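Skiltard work table, pale wood finish

Hello again! If you've come over from the Belelora shop page you'll know I only list things I've used myself, and this table has been my everyday surface since August. I eat off it, wrap orders on it, fold the ironing on it and (sorry, Mum) do my accounts on it at midnight. It's the plain one in the Skiltard range, made for us by Wouters, and I like it so much I've dropped two others from the shop to make room.

The colour first, as that's what most of you write in about. It's a light beige going on cream, a good deal paler than the old honey-coloured one, and in cool light it leans towards grey. If your room faces north, expect the greyer side of it. Mine looks warmer by lamplight and I've grown fond of both.

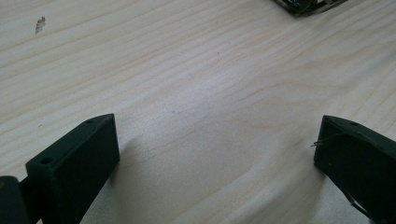
Can I put a hot mug straight down on it?
Please use a coaster or a mat. A warm plate has never bothered mine, but a pan straight off the hob will mark the finish and the guarantee doesn't cover that.

Now, cleaning. A damp cloth and a drop of washing-up liquid does nearly everything. Ink wants doing the same day, and I once left a blob of parcel glue on overnight which came away with warm water and a lot of patience. No scourers, no bleach, and go easy on the spray polish or you'll end up with a slippery top and your paperwork on the floor!

The grain is quiet, just fine tan and light brown streaks, so it doesn't fight with whatever you stand on it. I'm a great one for putting white things on pale wood, all ridges and soft shadow, and my sister says it looks like a dentist's. She has a purple kitchen.

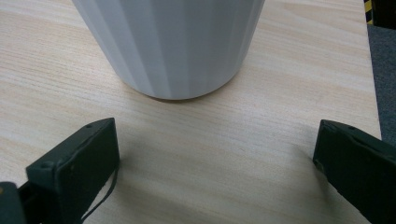

Putting it together took me one cup of tea and a bit of muttering. The legs go on with the key in the bag, and do leave the bolts slightly slack until all four are in, then tighten them up with the table the right way round. Siebe Wuyts at Wouters told me that after I'd already done it wrong. There are felt pads in the box for hard floors; on carpet leave them off.

Delivery is from the Indavgate depot and costs 39 euros, or come and fetch it for nothing if you've got an estate car and a friend. Syahrul Harahap looks after the bookings there and will ring you the evening before. Spare legs and bolts are kept in stock, order code 101.

Price and stock checked September 2026. The darker finish is still on its way and I'll put it up here once I've had one at home for a few weeks.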